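4. Setting up the reporting form for your school

This section is for the person who will manage Tornik at the school. In most schools it is the counselor or the assistant principal. You need the administrator code from the welcome letter and a list of the staff who will read the reports. Students and parents do not need to do anything yet.

4.1 Open the school account

1. Go to the sign-in page and choose "School staff".
2. Type the administrator code. The code for the training school is 2437. Please do not use it for your real school, or your reports will go to the practice inbox.
3. Choose a new password of at least 10 characters.
4. Check the name of the school at the top of the screen. If it is wrong, stop and write to support before you continue. The name can not be changed after the first report is received.

Note: Schools with two buildings, like Clundevholm, can use one account. Add the second building under "Places" and the students will see both names in the form.

4.2 Choose who receives the reports

1. Open "Readers" and press "Add".
2. Enter the work e-mail of each staff member. Private addresses are refused.
3. For every reader, select the grades for which he or she is responsible.
4. Mark at least 2 readers as "First contact". A first contact gets a message immediately when a report arrives, also in the evening.
5. Press "Save", and ask each reader to confirm by the link in the e-mail. The link is valid until the end of the next school day.

Caution: A reader can see the full text of a report, including the names of the children. Give this right only to staff who have been told the confidentiality rules of your district. A substitute teacher should normally not be a reader.
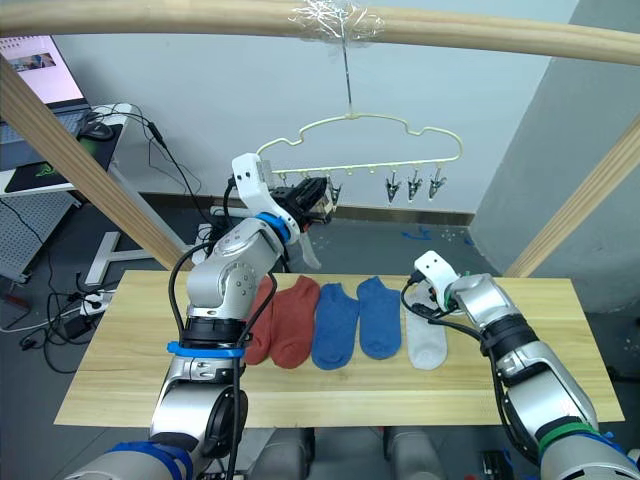
If a report names one of the readers, Tornik hides it from that person and sends it to the other first contact. This works only when the name is written in the report as it is in the list, so please enter full names and also the short names the students use. Mr. Ho-yin Lu, for example, may be called only "Mr. Lu" by his class — both forms should be there.

4.3 Prepare the questions

The form comes with a standard set of questions: what happened, where, when, and if somebody is in danger now. You can add your own questions, but keep the form short. A child who is upset will not finish a long one.

1. Open "Form" and choose the language.
2. Read the standard questions aloud once. Change the words which your youngest students would not understand.
3. Decide if the student may leave out his or her name. The setting "Name is optional" is on from the beginning, and we recommend to keep it.
4. Under "Closing text", write what will happen after the report is sent and who will read it. Do not promise a result.

Note: The text field accepts up to 3970 characters. Longer text is not lost, it is moved to a second page.

Caution: The form is not an emergency service. The line with the emergency number must stay visible on the first page. If you remove it, the form can not be published.

4.4 Send a test report

1. Press "Preview" and fill in the form as a student would do it. Write TEST in the first line.
2. Ask both first contacts if they have received the message.
3. Open the report, choose "Close", and select the reason "Test". Reports closed with this reason are not included in the December summary.
4. If no message came, look in the junk folder first, then check the spelling of the address under "Readers".

When the test is completed, press "Publish". How to present the form to the students is described in section 5.

Text of this section: Asger Lauritsen. Last changed 3 June 2025.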